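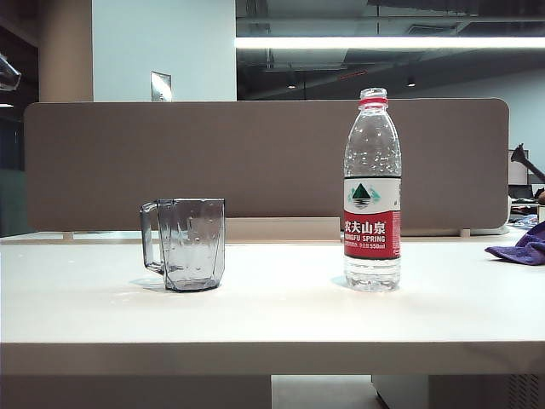 Setting Up a Home Workspace After You Retire

Plenty of people take on part-time consulting or mentoring once the full-time job ends. A few tips for the room you'll do it in:

Put the desk side-on to the window so the screen doesn't glare.

Keep client papers in one box and household papers in another. Label both.

Work in blocks of 60 minutes, then get up and walk – even if it's only to the mailbox.

Raise the text size on your computer to 125 percent before you buy new glasses.

Clear the desk each evening.

Tips collected by Kerstin Hinrichs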